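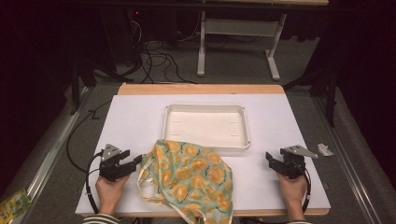 Bench 2, tray and printed cloth, one gripper in each hand.

Clustar hand grippers: faults and safety FAQ

Page kept by Zinhle Pillay, Mthembu workshop. Last changed 2/24/26. Most of this is about the jaw fault on the cloth task. If your question isn't in here, ask Sizwe Venter before you pick the grippers up, not after.

What went wrong, in short?

Jaws stuck shut on cloth. Operator let go of the handle, jaws stayed closed, cloth came along with the hand and the tray nearly went off the table. No one hurt. Same thing again the next morning on the other pair, so we stopped all cloth work till we knew why.

And why was it?

Two things at once. Loose fibre wound into the pivots, and the return spring on that batch is weaker than the old one. Either alone you'd probably never notice. Both together and the jaws don't open fully, or don't open at all.

Were all the grippers affected?

No. The ones from the April batch, serial 238 and up. Older ones have the stiffer spring. Check the number inside the handle, not the sticker on the case, the cases have been swapped about.

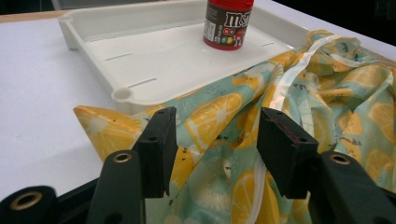 Jaws open either side of a fold, brass rings at the pivots. Tray and sweet jar behind.

Where do I look for fibre?

Brass rings first. Then the gap where the link meets the jaw. Use the torch. Fine thread is hard to see against black plastic so run a fingernail round as well. Tweezers to pull it out, never a blade, we have already lost one link to somebody with a scalpel.

How often?

Every 50 grasps on cloth. Every 24 if the cloth has a raw or fraying edge. Hard things (jars, trays, bottles), start and end of session is fine.

Do the recordings from those two days count?

Some. The Moninix log shows jaw width against handle position. Where the two drift apart the run is marked bad and left out of the set. We went through more than 2,000 grasps doing this and it was slow, so please mark your own bad runs as you go. A run with a sticky jaw teaches the arm that letting go takes a second try, and then we get that back later when the arm does it.

What should the jaws do when I let go?

Open all the way by themselves, both sides together, no click. One side lagging counts as a fault. Do this check over bare table with nothing between the jaws.
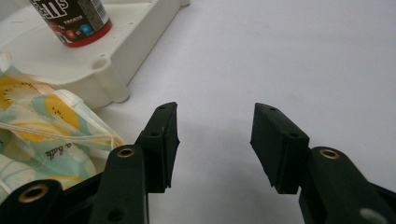 If it passes, squeeze and release five more times and then start. If it doesn't pass, clean the pivots and try agian. Fails twice, red tag, in the Clarton box, pick up another pair. Don't oil it. Oil gets on the pads, then everything slips, and then you have a different fault to write up.

The jaws have shut on cloth and won't open. What now?

Stop moving. Say "stuck" out loud so whoever is at the screen can stop the recording.
Lower the hand till the cloth is resting on the table.
Put the other gripper down, well away from the edge.
Press the two links apart with finger and thumb, from behind the pivots. Fingers stay out of the jaws.
Still shut? Pull the plug, then undo the link screw.

Do not tug the cloth. Tugging is what moved the tray. 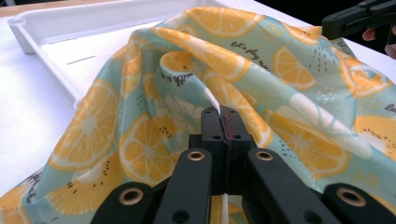

Jaws closed on a pinch of the cloth, second gripper at top right.

Can it hurt me?

It can pinch, yes. The jaws aren't strong but the links behind them come together like scissors, and that is where Sizwe got a blood blister. Keep the spare fingers round the handle. Long sleeves are OK if they're snug at the wrist, loose cuffs no.

What about the cables?

Not part of this fault but it came up in the same write-up. Cable goes down and away from you, with enough slack to reach the far side of the table. If it pulls on your wrist when you reach, it's too short, stop and re-route. Don't step over the cables on the floor with a gripper in your hand.

Can I change to a smoother cloth instead?

Not on the cloth task, the prints and folds have to match what we've already recorded. Do trim hanging threads off the hem before you start though.

When do the new springs come?

Orderd. No date from the supplier yet. When they're in, Zinhle will fit them and put a green dot on the handle. No green dot, carry on with the checks above.

Who do I tell?

Fault book first, with serial number, what you were holding, roughly how many grasps in. Then Sizwe. Near misses go in too, same page.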